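Bench notebook, folding cell
Oct 20, 2022
Present: me (Baldur Damgaard), Esben, Kaj for the first hour. Iñaki wants a purchase list from us and I said I would write down what I think before the numbers get polished.

Starting point is the Clellport quote. They want to sell us a second two-arm cell, same as the first, plus a service plan. Iñaki likes it because the price drops if we sign before April. I don't like it much. We still have open questions on the first cell and a discount doesn't answer any of them.

What I want to know before we spend anything is whether the fingers are the weak part or the arms are. If it's the fingers, a second cell just gives us more of the same bad fingers. Esben says the arms are fine and I mostly believe him, but his evidence is that he has watched them a lot.

Used the teal knit today. It's soft and it bunches, so it's a fairer test than the stiff towels Clellport brought to their demo.
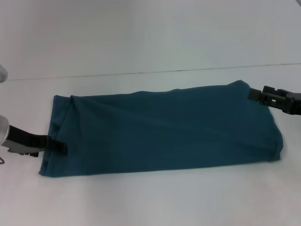 Teal knit, folded flat into a band, one gripper at each end.

The hold on the right is at the upper corner and pulls up a small peak. On the left the black finger is pressing on top of the cloth near the end, with the grey lower jaw partly under it. I wouldn't call those the same kind of grip, and the quote treats both sides as one line item ("gripper set, standard"). Asked Kaj to get them priced separately. He thinks they'll refuse. Fine, then we know something about them.

Planned 30 runs, got through 17 before lunch ate the rest. Esben wants to quote a success rate from that. No. We never agreed on what a good fold is, and I'm not putting a percentage in front of Iñaki that depends on who was looking. Gunnlaugur can write the pass rule, he has no stake in which vendor wins.

Things on the list so far, with my opinion:

1. Spare finger pads. Buy. Cheap, and we'll want them whatever else happens. Prilau sells a pad in packs of 100, which is silly for us, so ask if they'll split a pack.

2. Softer fingertips from Numard. Borrow first. Their brochure shows silk and I have never seen a brochure where the silk slips. If they won't lend a pair, skip it.

3. Spare cables and connectors. Buy 2 sets. On both arms the cable hangs in a loop under the wrist housing, and I'd like guards for that quoted too. Esben says I worry too much about cables. Noted, still on the list.

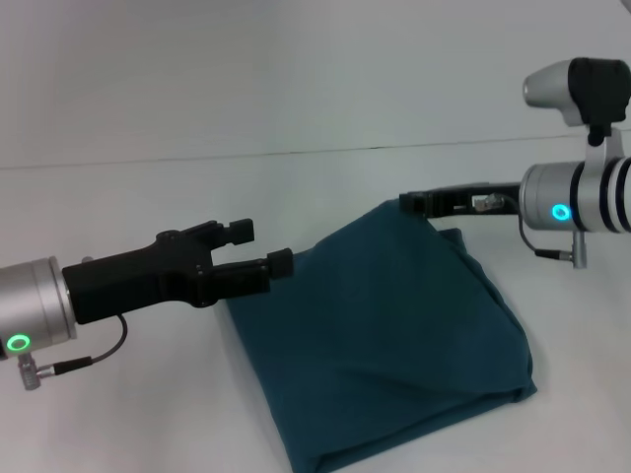 4. Second wrist camera. Wait. Martinelli's salesman told Kaj that more views would "solve" the corner problem. Solve it how? A camera can tell me where the corner is and the fingers can still miss it. I want to see the misses sorted by cause first.

5. The second cell. Not yet. I'd vote no today. Ask again once item 2 is settled and we have runs under Gunnlaugur's rule.

Also missing from every quote: setup time. The last install was sold to us as two days and I still have the emails. Whoever does the budget sheet should put our own hours in as a cost, at the real rate.

To do
Kaj: separate gripper prices, left and right.
Gunnlaugur: pass rule, one page at most.
Esben: finish the 30, same cloth, don't change the settings halfway.
Me: tell Iñaki he isn't getting a yes this week.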